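About Fernevside Bench and Table

Contract furniture repair and refinishing, Drurnow
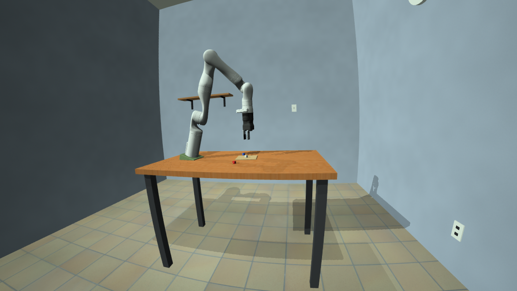
What we do

Fernevside Bench and Table repairs, refinishes and re-legs work tables for schools, laboratories, print shops and small factories. The work falls into two groups: tops (flattening, edge repair, stripping, recoating) and bases (leg replacement, bracing, leveling feet). We do not upholster and we do not build cabinets. Chairs are accepted only when they come in with a table order.

How the shop started

Leandro Cantero opened the shop in a former seed store at the edge of Drurnow with one wide-belt sander and a contract to refinish 16 drafting tables for the college at Plalutham. Unai Vallejo joined during the second year to take over metalwork. Until then, steel bases had been sent out for welding and usually came back late. Bases are now cut, welded and powder coated on site. The shop employs seven people, including two apprentices.

Tops

Each top is checked for moisture content when it arrives and again before coating. Boards outside the acceptable range are stickered in the drying room until two readings taken a week apart agree. Cupped tops are planed if enough thickness remains. Otherwise the top is ripped along the glue lines, jointed and reassembled.

Our standard finish is a two-part waterborne polyurethane in three coats, sanded between coats. Hardwax oil is available for tops that will be maintained by the customer. It is easier to spot-repair and less resistant to solvents. We do not recommend it for chemistry rooms.

Bases

Replacement legs are square steel tube, welded to a mounting plate with slotted holes. The slots run across the grain so that a solid top can move with the seasons without splitting at the screws. Static load is tested at 600 pounds, evenly distributed, before a base leaves the shop. Customers planning to bolt equipment to a top should send us the hole pattern and the operating weight, as a point load near one edge may call for an extra rail.

Turnaround and collection

Standard turnaround is some 3 weeks from collection. School orders are heaviest in summer, and bookings for that period open in February. Collection is free within the county. Tables wider than a standard door should be reported at the time of booking.

Comments

marl_h: Do you do butcher block with water staining at the sink end?

Unai Vallejo: Yes, if the stain has not gone past the first glue line. Send a photo of the end grain.

Dot P.: Had four art room tables back in spring. Edges are holding up well. One foot needed adjusting.

Recent items

Choosing between oil and polyurethane
Why slotted plates matter on solid tops
The Sin town library reading tables
Apprentice positions

Contact the shop | Copyright Fernevside Bench and Table | Back to top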